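About Brirlow

Brirlow Entry and Floor Care has looked after the entrances of homes and small offices since 2000. The company was formed when two family firms, Poirier and Flinance, joined their cleaning and supply departments under one name. The head office remains in the former Poirier building, and the supply counter is open to the public.

Our Work

The entrance of a building takes more wear than any other part of it. Brirlow supplies and launders doormats, washes tile and grout, and clears entry areas of boxes, bags and other items waiting to be stored or thrown away. Service is provided under a written agreement, renewed each February. The company currently holds 142 such agreements and employs a staff of 37.

Our Method

Each visit follows the same order. Items standing in the entry are set to one side and sorted with the client. Mats are lifted, shaken out and checked for worn backing. The floor is then swept and mopped from the inner door toward the threshold, and the mats are put back once the tiles have dried. Large square tiles in a light color show marks easily, and dark mats are recommended on both sides of the step.

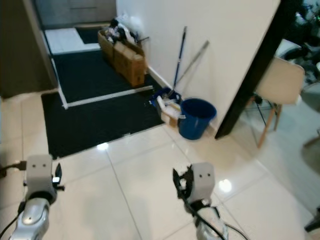 Training

New employees complete 2 weeks of instruction at Flirilov, our training center, before they are assigned to a route. Instruction covers mat care, grout cleaning, the safe lifting of boxes and the proper storage of mops and handles. Inquiries about employment may be made at the supply counter.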